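«La gente quiere ver cómo se equivoca»: una mañana de puertas abiertas en Arain

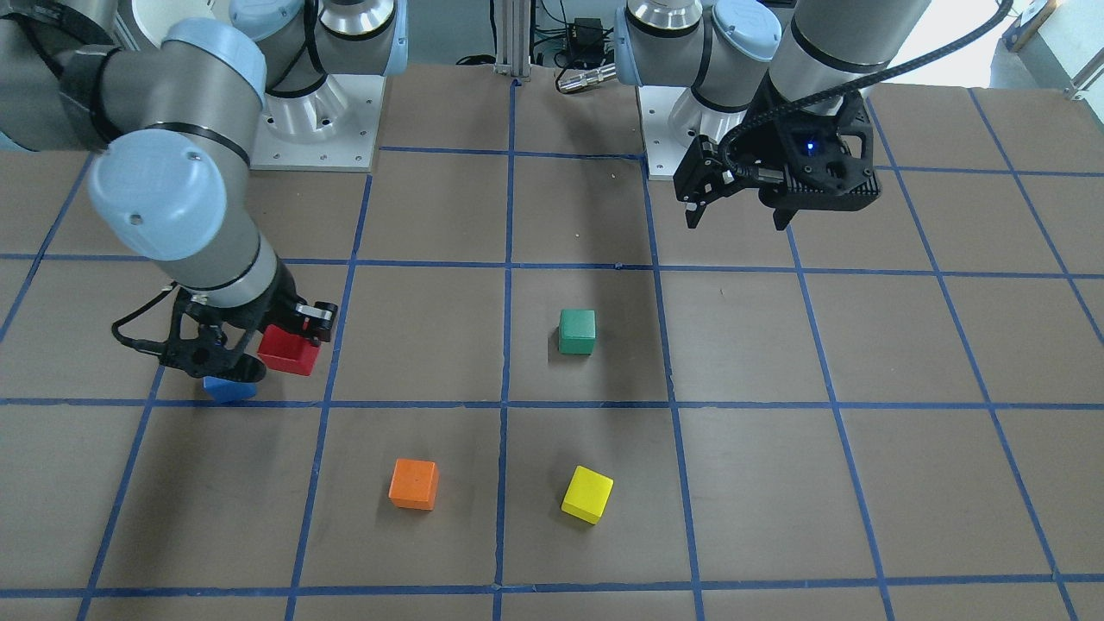
Torbjørn Lundgren llega a la nave de Arain antes que los visitantes y lo primero que hace es encender la calefacción, que tarda lo suyo. Lleva dos años al frente del taller de manipulación, en el polígono de Uten, y esta es la tercera jornada de puertas abiertas que organiza. El lunes pasaron por allí dos institutos, varios vecinos y un grupo de técnicos de Bremex, la empresa de envases que tiene la planta al otro lado de la carretera.

Hablamos con él a primera hora, de pie junto a la mesa de demostraciones, y luego a ratos, entre grupo y grupo. Lundgren habla un castellano rápido, con alguna palabra noruega cuando se enfada con un cable.

La demostración principal se hace con cubos de colores. Preguntado por qué no enseñan algo más parecido a una fábrica, responde que ya lo intentaron. «El primer año pusimos piezas de verdad, unas tapas metálicas. La gente miraba muy educada y no entendía si el robot lo estaba haciendo bien o mal. Con un cubo rojo lo entiende un niño de seis años. Si le digo que lo va a coger y no lo coge, se da cuenta antes que yo».

La mesa está dividida en casillas con cinta azul. Lundgren la pegó a mano la tarde anterior y reconoce que no es un trabajo fino. «Se nota en los cruces. Pero a mí las casillas me sirven para hablar con el público. Les pido que elijan una y saben de qué les estoy hablando. El programa no necesita que la cinta esté perfecta».

Los dos brazos trabajan sobre la misma superficie, y esa es la parte que más le interesa explicar. Coger un cubo con un solo brazo, dice, se lo puede enseñar a un alumno en prácticas en una mañana. Repartir el espacio entre dos es otra cosa. «Uno tiene que saber esperar. Hay momentos en que el derecho está abajo con una pieza y el izquierdo se queda arriba, sin nada en la pinza. El público cree que se ha parado. Siempre hay alguien que pregunta si está roto».

¿Y se rompe? Lundgren se encoge de hombros. Para preparar la jornada repitieron la secuencia 1.381 veces en distintas semanas, y guardan el registro de todas. Los fallos que más se repiten tienen que ver con cubos que están demasiado juntos, cuando la pinza baja a por uno y roza el de al lado. «Podría separarlos siempre y quedaría muy bonito. Prefiero dejarlos como caigan. Un visitante pone un cubo donde quiere, torcido, pegado a otro, y el sistema tiene que apañarse».

En Plelamach, donde trabajó antes, las demostraciones eran más cortas y estaban más ensayadas. Los comerciales enseñaban siempre el mismo movimiento, a la misma velocidad, y no se aceptaban preguntas hasta el final. Lo cuenta sin rencor. «Era una feria, tenían que vender. Aquí no vendemos nada ese día. La gente quiere ver cómo se equivoca, y después quiere ver qué haces tú cuando se equivoca».

Los grupos entran de 30 en 30 como máximo. Los técnicos de Bremex fueron los que más tiempo se quedaron, y sus preguntas iban por otro lado: cuánto aguantan los dedos de la pinza, cómo se sujetan las bases, qué pasa con los cables cuando el brazo gira muchas veces seguidas. Lundgren se entretuvo bastante con lo último. En su opinión, los cables dan más guerra que el software, y aconseja dejarles holgura aunque quede feo.

Un chico de uno de los institutos quiso saber si aquello iba a quitarle el trabajo a su padre, que empaqueta en un almacén. Lundgren le preguntó qué hacía exactamente su padre y estuvieron hablando un rato. «No le voy a decir que no, porque no lo sé. Le dije lo que veo yo: hay tareas que se pueden pasar a una máquina y otras que ni nos planteamos. Abrir una bolsa que viene mal cerrada, por ejemplo. Con eso llevo meses».

La bolsa será, si todo va bien, la demostración de la próxima jornada, prevista para diciembre. De momento les sale unas veces sí y otras no, y Lundgren no quiere dar porcentajes. Sí adelanta que los cubos seguirán en la mesa para los más pequeños. Las visitas son gratuitas y los centros que quieran venir en grupo pueden apuntarse en la recepción de Arain.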